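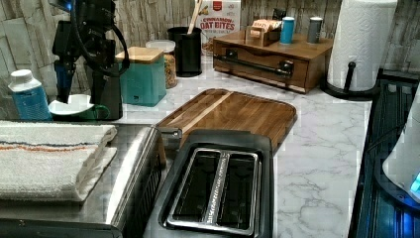
About us

Cotulgate Kitchen School teaches everyday cooking to adults who have never been shown how. Our kitchen is on the first floor of the old Pulby building, and most of our learners live within walking distance.

The school was set up by Latrice Brannigan, a former school cook, and Rostyslav Hnatiuk, who used to fit kitchens. They began with one class a week in July and a waiting list of 51 people. Almost 400 learners have now finished the basic course.

We teach in a kitchen laid out like one at home. There is no professional range. Learners told us early on that recipes written for big ovens were no use to them in a bedsit or a shared house, so the course is built on what can be done on a worktop. The first lesson is breakfast: toast, cereal, a hot drink, and putting everything back where it came from. Bread is cut on a board and crumbs are cleared before the next job starts.
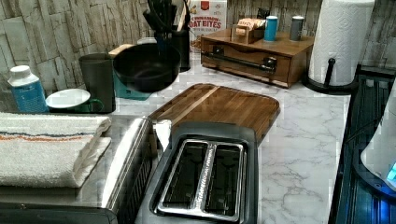
Classes are kept to 3 learners, with both tutors present. Each lesson lasts 2 hours and ends with everyone eating what they have made. The basic course covers eggs, soups, roast vegetables, rice and simple baking. A shorter course, called Omberg after the street where Latrice grew up, is for people leaving hospital or moving into their first home.

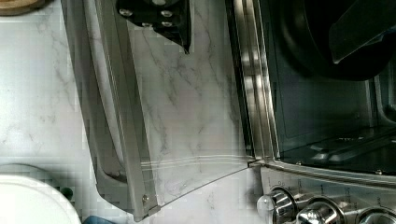
Small ovens get a lesson of their own. Rostyslav starts with cleaning, as he finds most people have been taught to cook in an oven but not to look after one. The door folds down flat over the worktop, so learners are shown how to leave room for it before they open it, and how to wipe the glass and the metal strip along its lower edge. After that they move on to timings and where to place the pan.

Fees are set according to income. To ask about a place, write to Latrice at the school or call in before an evening class. The Matsuda room next door has seating for anyone who is waiting.

Page last updated Sunday, March 22, 2020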